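Arm stops above tray and won't finish the pick (donut serving cell)
2 min read
Last updated: May

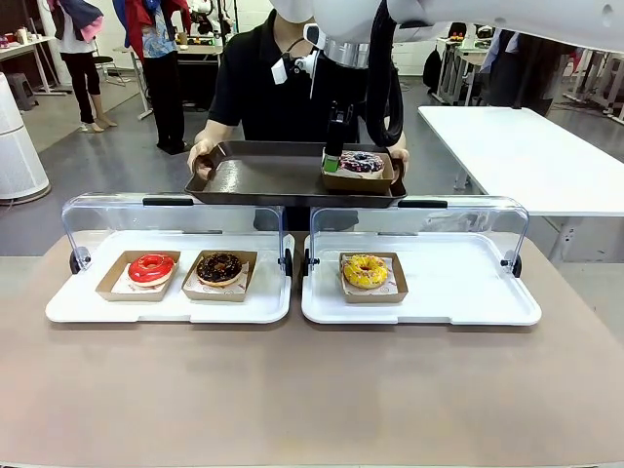 Logged by Divya Mudaliar, Clustik. Cell name: Sosa. Software: Pravness task runner, build 516.

Fault: during the serving task the arm reaches down to a box and halts with a protective stop before the gripper closes. No error on the gripper. The runner shows "contact force over limit" and waits for a reset. First seen at 10.40 this morning, then on 5 of the next 11 attempts.

Tried so far:

Restarted the runner. Same stop on the second attempt.

Checked the tool weight in the settings. It still had the figure for the old fingers, so I changed it and ran the force zero again. Fewer stops, but they didn't go away.

Swapped the gripper cable for the spare. No change, so the original is back on.

Ran the same path with nothing under the gripper. Clean every time.

Please note that the stop leaves the arm low. One of us tried to slide the tray out from under it and the fingers caught the side of the box. No one was hurt. Until this is closed, whoever has the tray keeps still, a second person has a hand on the stop button, and the arm is jogged up before anything is moved.

Reply from Teodoro Dimaculangan, 14.15

Looked through the logs you sent. The approach height is being taken from the table position, and a tray held by a person is never at quite the same height twice. When it is held high the fingers meet the box some 2 cm before the runner expects it, and the arm keeps pushing until the limit trips. The wrong tool weight made it trip sooner.

Please set the height source to "live" in the Conetetti config and halve the approach speed for the last part of the move. Leave the force limit where it is.

Divya, 16.05

Both changes made. No stops this afternoon with the tray held low or level. Held high, it stopped once, with the fingers just touching the box. New log attached. Keeping the ticket open.

2 comments · 0 shares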